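Bremero Returns Handling, Packing Hall 2
Progress report on the Tredar cell project
Submitted 5 March 2025

Period covered: from the September review to date
Supplier: Petkov (arms and control software)

1. Status

The project is in its second phase. Task definition is complete and training in simulation is under way. Installation in the packing hall has not started. The revised schedule agreed at the September review still holds, with the exception of the item listed under section 4.

The purpose of the work is to move the placement step of returns handling from the packing bench to a two-arm cell. In this step an item is taken from the incoming tote, set at a marked position on the bench, checked against the return slip and passed on. Staff on the bench currently do all four parts. Under the plan the cell takes over positioning, and the check and the decision on resale stay with staff.

2. Work in simulation

The simulated bench was built first, so that arm positions and reach could be settled before any hardware was bolted down. Pet supplies were chosen as the first product group. They make up a large share of returns at this site and vary a good deal in shape, from tall cartons to low, open items that offer few flat faces to push or grip.

The target position is drawn on the tabletop as an outline. A run is scored on final position and angle relative to that outline, and on whether other items on the table were disturbed.

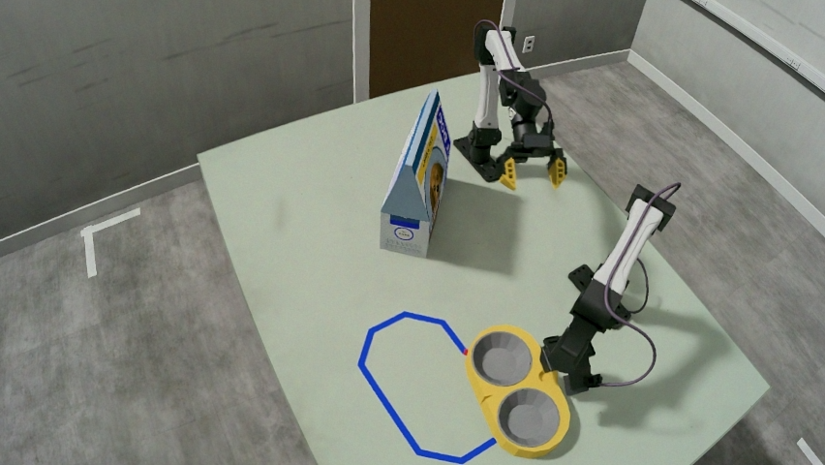
In the reporting period 3037 runs were logged. Of these, 1647 met the placement tolerance. A further 936 ended with the item partly inside the outline, and the remainder were stopped by the time limit or by a joint fault. The results are not yet good enough to release the task to hardware. Most of the partial placements were angle errors, where the item arrived in the right area but was turned too far. Petkov has changed the scoring so that angle counts earlier in the run, and a new batch is in progress.

Tall cartons remain a separate problem. They tip when pushed above the midpoint, and they block the reach of the arm behind them. For the present they are treated as obstacles only and are not moved by either arm.

3. Effects on staff

Bench staff were consulted on two occasions. The main points raised were as follows.

Pace. Staff do not want the cell to set the rate of work. The current design includes a short buffer shelf between the cell and the checking station, and the person checking can pause the cell without calling a supervisor.

Lifting and reaching. The repeated reach across the bench is the most common complaint in the shift log. The cell should remove most of it. It will add some bending at the tote end, which was not in the original assessment. The assessment is being redone.

Job content. The checking role requires more reading of slips and more screen time than the present job. Several staff asked that it be rotated every two hours, and this has been written into the draft shift plan. Pay grade for the role has not been settled and is with personnel.

Training. A half-day course on stopping, clearing and restarting the cell has been drafted. It will be given on the simulator first, using the Stirkex training screens already in use on the conveyor line.

4. Deviations

Delivery of the safety scanner has slipped. The supplier has not confirmed a new date. Floor marking and power work can go ahead without it, but no one may work beside the moving arms until it is fitted and tested.

5. Next period

Complete the new batch of runs and report results by product type.
Repeat the bench assessment with the tote end included.
Agree the pay grade for the checking role before the shift plan is posted.
Confirm the scanner delivery date, or request approval for a substitute model.

No change to the approved budget is requested at this stage.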